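Oficina partilhada Urnum
Ata da reunião do grupo da pinça manual
Terça-feira, 19h30, mesa do fundo

Presenças: Leire Zabala (preside), Duarte, Inês Vilar, Rui, Gonçalo, Marta. Faltou Tomé, com aviso. Ata redigida por Inês Vilar.

1. Ata anterior
Lida e aprovada com uma correção: o parafuso do punho é M3 e não M4, como tinha ficado escrito.

2. Contas
Gastaram-se até agora 3170 euros, de um orçamento inicial de 3000. A diferença vem quase toda da segunda encomenda de motores à Stumis, feita depois de os primeiros terem sido ligados com a polaridade trocada. Leire Zabala propôs cobrir o excesso com a quota de junho. Gonçalo preferia esperar pela devolução de duas fontes de alimentação que nunca saíram da caixa. Votou-se a proposta de Leire: aprovada, com uma abstenção. As fontes devolvem-se na mesma - Gonçalo trata disso.

3. Peças impressas
O corpo da versão 3 está impresso e montado. Rui informou que a impressora grande continua a levantar os cantos nas peças compridas e que a metade esquerda teve de ser repetida. Vai experimentar outra temperatura de mesa antes de imprimir o segundo exemplar. Marta pediu que os ficheiros fiquem na pasta comum com o número da versão no nome. Há três ficheiros chamados "corpo_final" e só um serve.

4. Borrachas dos dedos
Duarte comparou a borracha lisa com a de textura. A lisa deixa escorregar as tampas de plástico e os tubos finos. A de textura segura melhor, mas suja-se depressa e custa a limpar. Fez 500 ciclos de abrir e fechar com a de textura e não encontrou rasgões. Decidiu-se continuar com ela. Marta vai pedir à Urquijo o preço da folha inteira.

5. Eletrónica
A placa Tekley está a funcionar com o programa novo. Perde a ligação quando o portátil entra em suspensão, o que já aconteceu duas vezes a meio de uma gravação. Rui desligou a suspensão no portátil da oficina. Quem usar o seu deve fazer o mesmo.

6. Cabos e marcador

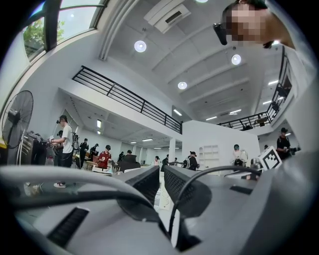
A passagem dos cabos foi o ponto que levou mais tempo. Duarte defende uma calha fechada por fora do corpo, Leire Zabala quer tudo por dentro e aceita abrir outra vez o modelo para isso. O cabo cinzento grosso faz um arco largo à frente da pinça, e o preto, mais fino, sobe entre os dedos e dobra para a direita, até perto do conector. Marta lembrou que o marcador quadrado fica logo a seguir a esse conector e que qualquer calha daquele lado tem de o deixar livre. Rui perguntou se o marcador podia ficar direito, já que está inclinado. Ficou assente que se desenha um suporte novo antes de mexer na posição. Para os cabos, decisão provisória: duas abraçadeiras e folga medida com a pinça toda aberta. A calha volta à próxima reunião, com desenho.

7. Uso da sala
Gonçalo pediu que as mesas fiquem arrumadas no fim de cada sessão e que as ferramentas emprestadas voltem ao quadro. Falta a chave sextavada de 2,5. Leire vai afixar uma folha para marcar horas nas mesas.

8. Tarefas
Rui: teste de temperatura e segundo corpo.
Marta: preço da borracha, limpeza da pasta comum.
Duarte: desenho da calha.
Leire Zabala: suporte do marcador, folha de marcações.
Gonçalo: devolução das fontes.
Inês: passar a lista de peças a limpo.

A reunião terminou às 21h10. A próxima fica para terça-feira, à mesma hora, se o Tomé puder trazer o osciloscópio.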